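About us

Drileck is a small research group in Arnarholm. We study how a robot arm can learn a task from a person who shows it. Ertuğrul Canpolat started the group in February with two students, and today we share our rooms with the workshop of the Istosholm technical school.

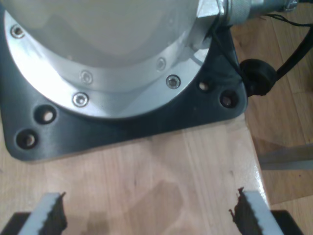
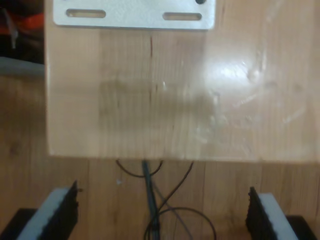
Gripper fingers over the wooden work surfaces.

How many demonstrations does your method need for a new task?

For most of our table tasks we use 40. With 30 the arm still learned the easier ones, but it missed the small parts too often, so we decided to stay with the higher number.

Our method has the name Eren. It compares every new demonstration with the ones we already have and keeps only those which bring something different. In our first study we recorded 836 demonstrations in total, and we repeated the full training 2 times to be sure that the result is stable. The second result was very near to the first one. We are now writing a longer report, where we explain also the cases in which Eren chose badly.

Students who want to do their thesis with us are welcome to write to the group in English or in Turkish.

Page last changed: October 25, 2019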